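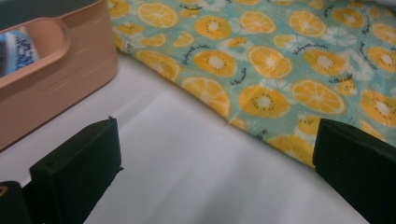
The Isus grip kit, one winter in

I've been meaning to write about the Isus hand-held gripper kit since it landed on my doorstep, and now it's 13th January and I've finally run out of excuses. I went with the set from Florninby – 900 dollars, against 1000 for the Bakcombe one – and I'm so glad I did! Printed cloth with fruit all over it is my favorite test (cheerful, and so many little shapes to line up on), and the two black fingers open nice and wide for it.

We use cookies to improve your visit. Accept / Manage settings

My one grumble is the handle, which gets heavy after six or seven minutes – my poor wrist.

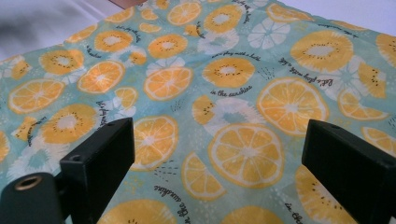

Nanayakkara wrote in to say the grip pads wear faster on cotton than the manual lets on, and that a spare pair is well worth ordering with the kit. I've put some on my list for March.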